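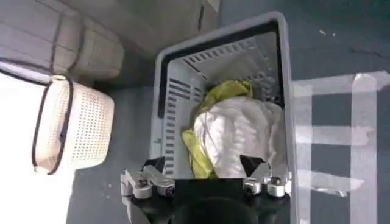
Gray crate, the white piece and the yellow-green one, fingers spread at the near rim.

March, notebook, started a bit after 9 a.m. with coffee

Sointu asked me to put the equipment plan for the laundry work somewhere people can find it, so I'm writing it here in the notebook and will copy the numbers over to the sheet when I have the patience. Apologies in advance to whoever reads this looking for a single figure. There is one, further down, and then I argue with it.

The starting point is that we have 2000 dollars left in the small-equipment line for the quarter, and everybody has been very kind and very quick in telling me how to spend it. Florêncio wants fingertip pads. Celeste wants more crates. Inês wants a spare wrist camera, and she's wanted one since last fall, and I can't say she's wrong. I would like all of it, myself! But the order has to go out before the end of the month and Cordeiro takes its time with anything that isn't on the shelf.

Pads first, as they're the cheapest and the least controversial. The Vollier set is 269 for a full pair of hands, and I'm putting in for two sets. We've been sharing one set of spares between both arms, and fabric is hard on the edges — I went over the ones in the drawer last night under the magnifier and two have gone rounded at the tip. For thin cloth you want that corner crisp.

Crates I'm less sure about. The slotted kind is fine to work with and stacks nicely in the van. I've written down 6 more, same make if Cordeiro still has it, and please, same color. Chaminda spent a whole afternoon on the mixed colors once and I don't want to put him through it again.

The machines themselves stay off this budget. For the washer work, with the steel front and that big domed door, the thing to plan for is reach and reflections, and money only helps with the first of those. There's a wall close on the left side and another machine close on the right, so whatever base we end up with has to turn in a tight spot. I keep saying this in meetings and I'll keep saying it.
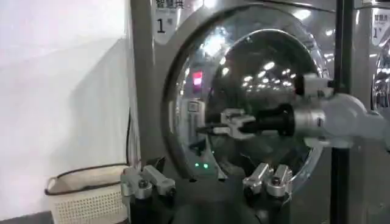
Base: rent or buy

Pritunholm will rent us a second mobile base by the month, or sell us the old Musta one they refurbished. I like the people at Pritunholm very much and they gave me a lovely lunch, so take my opinion with that in mind. Buying means a capital request, which goes through Sointu and takes until summer. Renting comes out of operating money and we could have it in 13 days from signing.

My leaning is to rent for the first stretch and look again after. Florêncio disagrees and has a good case: we do more than laundry, there are the shelf tasks too, and a base that only visits us never gets properly set up for either. Bottles in tight rows want a steadier base than laundry does, or so he argues, and I've asked him to write up a page on it so that the request, if we make one, has both jobs in it.

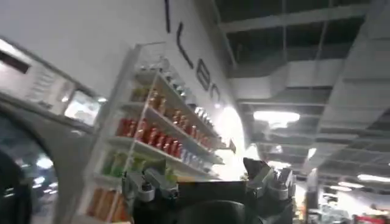
Does the rental price include batteries?
One battery and one charger are included, and a second battery is extra per month. Celeste has the quote.

I'd take the second battery. We lose the middle of every day to charging as it is, and I'd sooner cut a crate or two from the list than stand around waiting on a charger again. Inês offered to work out what we really draw over a full load, from crate to washer to dryer and back into the crate, which would settle it better than my guessing does.

One more thing for planning purposes, and then I'll stop. The dryer side needs its own line in the sheet. That round door swings out toward the lower right as the head sees it, and the arm on that side has to have somewhere to be while the other one is busy at the basket. 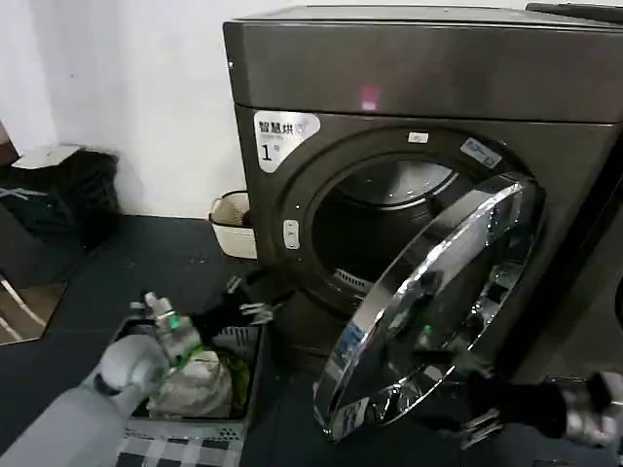
So I've put a small amount against arm sleeves and cable covers for the right side, and a bit for floor tape, which we go through at a shocking rate. Added to the pads and the crates it leaves roughly half the money, and half is close to what a spare camera costs with shipping. Inês, I think you may get your camera! Don't celebrate until Cordeiro confirms, though. Their last quote was good for a very short time and I let it lapse, my fault entirely.

To do: two pad sets to Cordeiro. Ask about crate color. Florêncio's page on the base. Battery numbers from Inês. Call Pritunholm after lunch, and thank them again for theirs.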